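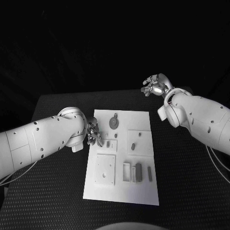
Project Report: A Better Work Surface for Small Parts

I picked this project because I was tired of crawling around on the floor. Anybody who has built anything small knows the feeling. You open a bag of screws, one of them bounces, and there goes your evening! So for my semester project I wanted to find out which table covering and which kind of board make it easiest to lay out small parts and keep them where you put them.

My first thought was to buy a fancy mat and be done with it, but my budget was 100 dollars for everything, so I had to be choosy. I ended up comparing three setups: the bare tabletop, a plain felt cover, and a black textured cover with a dimpled pattern. On top of each one I used a flat white board as the main work area (white on black is so much easier on the eyes, more on that later).

The test itself was pretty simple. I dropped screws, washers and little plates from the same height onto each surface and wrote down whether they stayed within a hand's width of where they landed. I did 282 drops in all, spread over four evenings and one very long Saturday. My planning sheet, which I named Mutetti after a pasta shape I misremembered, had a column for every part and I filled in all of them by hand.

Bare table was terrible. Washers roll forever on it. Felt was the best at stopping things, I'll give it that, but the fuzz got into the screw threads and I spent ages picking it out with a pin. The dimpled cover came in second for stopping parts and first for everything else. It wipes off, it doesn't shed, and the board doesn't slide much when you lean on it.

Now the color thing. I tried the white board on a light tabletop first and kept losing the edge of it, so I'd set a screw down right where there wasn't any board. With the black cover underneath, the edge jumps out at you. Shiny parts were a bit harder to find on the cover itself, though, as the bumps catch the light and make their own little sparkles. A softer lamp placed lower helped some, but I didn't have time to test lamps properly.

Stuff I'd do differently: use heavier parts too, drop from more than one height, and get somebody else to do half the drops. I got better at dropping as I went (yes, that's a skill) and the later numbers probably look nicer than they should.

I'm keeping the black cover on my desk. Next semester I want to try boards with a raised lip, and I already have two pieces of scrap set aside for it.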